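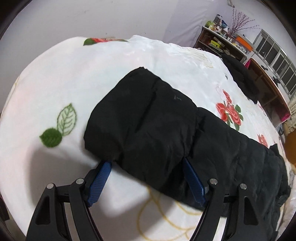
A black padded jacket, folded down to a bundle on a flowery white blanket.

June is when I put the winter coats away, and I look forward to it more than any sane person should. Out they all come on to the bed, pockets emptied, zips done up – and there's always a bus ticket or a glove I'd given up on!

The puffer is my favourite to do. It looks hopeless at first, all air and sleeves, and then you lean on it and it sighs down to half the size. I learned the fold in Kiltska, where we spent 4 winters in a flat with one narrow cupboard and coats you could have camped in.

Lay it flat with the front facing up. Bring the sleeves in across the middle, smooth the sides over them, then fold up from the hem, pressing slowly as you go so the air can get out through the seams. Don't rush that bit. The hood goes last and wraps round the lot.

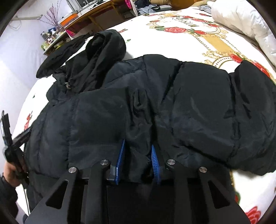 Spread out on the bed, with the hood bunched up at the top left.

I wash mine before it goes away, on a gentle cycle, and dry it for ages with a couple of clean tennis balls. Then it goes in a cotton bag, never one of those vacuum ones – I flattened a lovely coat that way in Lutton and it never properly plumped up again.

Five coats now fit on one shelf above the wardrobe, with room left over for the scarves. Come the first frost I'll pull the puffer down, give it a good shake by the open window and hang it up overnight.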